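We got off the ferry at Bovbridge a little after nine, and I'm glad we took the early one, because the open day at the Liselus language school was already humming by the time we'd found the front steps (they're around the side, past the bakery – follow your nose!). My daughter wants to spend a term there improving her French before uni, and I'd promised we would look the place over properly before anyone paid a deposit.

A very cheerful teacher took our group up through the classrooms, which hold no more than 12 students each, and then let us sit in on a sample lesson that ran for almost 40 minutes. I hadn't spoken a word of French in years and got hopelessly tangled up ordering a pretend lunch, but everyone was kind about it. The general course is four lessons a day, with the afternoons left free for outings or homework.

Lunch was at Somboon, the little Thai place across the square where half the students seem to eat, and then we walked up to Varside to see the student residence. The rooms are small but bright, the kitchen is shared, and it's a fair old climb home with groceries – bring decent shoes. We caught the late afternoon ferry back with a bag full of brochures, and she's already picked her favourite room.
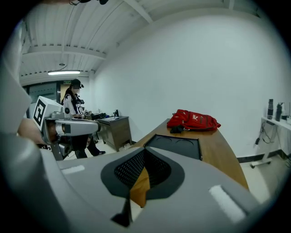
View across the table, open day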